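Calibrating grasp success labels for a bin-picking run

This page covers how we generate and check automatic grasp labels on the Tanville cell before a data collection run. It assumes the arm is homed, the Uvley driver is up and the bin is clamped to the table. If the bin has been moved since the last session, redo the extrinsics first.

1. Record the empty-gripper baseline

Run 30 open-close cycles in free air above the bin. Log finger width and line pressure at the end of each close. Save the result as the baseline file for the session. The labeller compares every later grasp with this distribution, so a baseline from another day will not do - the tubing behaves differently once it has been re-routed.

2. Set the thresholds

Open the baseline in Velance and fit the width histogram. The default margin is three standard deviations above the mean closed width. For thin objects this is too generous and real grasps will be labelled as misses. Where the object set includes anything narrower than a marker pen, drop the margin to two and turn on the image check in step 4.

3. Collect a pilot set

Collect 500 attempts with the random policy. Reset the objects by hand every 60 attempts, or sooner if they have gathered along a wall. Use a mix of shapes and finishes. Transparent and glossy items should be included at this stage, as they are where the depth-based proposals and the labels disagree most often.
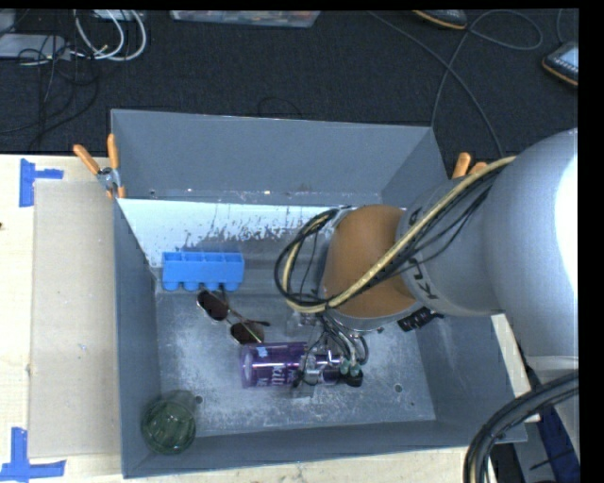 Keep the lighting fixed for the whole pilot. A change in glare on the metal floor shifts the background model and the image check will start reporting motion that did not occur.

4. Run the image check

For each attempt, the Ayaaba script subtracts the pre-grasp view from the post-lift view with the arm retracted. A changed region at the grasp point counts as a vote for success. Attempts where width and image votes conflict are written to a separate list. Do not discard them.

5. Review by hand

Label the conflict list manually, then a random sample of the agreed attempts. In our June pilot the two votes agreed on 426 of the 500 attempts. Most of the conflicts were objects pushed sideways during the close, which the image check reads as removed.

If the sample shows errors among the agreed attempts, go back to step 2 and refit. Otherwise freeze the thresholds, note the commit hash in the session log and start the full run.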